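2 min read

May 11, 2015

Counseling for displaced families moves to two rooms in Hidach

Since March, families who left their homes in the Swai district have been able to see a counselor in Hidach without a referral. The sessions are run by Wakia, our partner for psychological support, and are free for adults and children.

Most people come first with a practical question. They need help with a school form, or they want to know where to register for housing. Talk about sleep, fear or a missing relative usually starts on the second or third visit. For this reason the counselors sit in the same hallway as the legal aid desk.

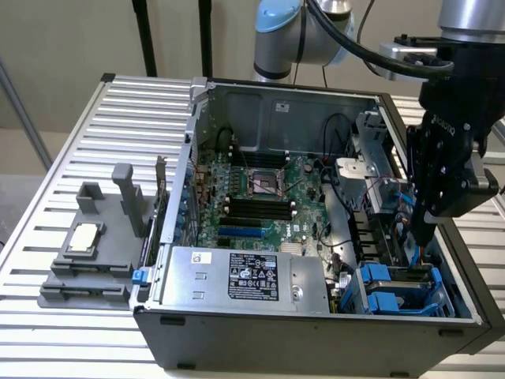 So far 47 families have signed up. Nearly 3,000 leaflets were handed out at the bus station and in clinics, but many parents told us they heard about the service from a neighbor. Groups for teenagers meet after school and have room for 6 more participants. Parents do not need to attend, although they must sign a consent form.

Phone counseling is offered to people who can't travel. Calls are confidential and can be made in either of two languages. Please leave a number where you can be reached in the evening.

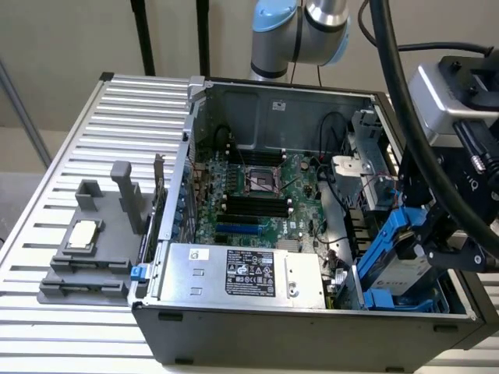 Open desktop computer on a workbench.

The Kuviva fund has agreed to cover the counselors' travel to outlying villages through the end of the year. A list of stops will be posted at the Hidach office. Anyone who would like a visit to a village not on the list can write to us or ask at the front desk.

14 shares | 2 comments

You are receiving this newsletter because you signed up on our website. Unsubscribe at any time.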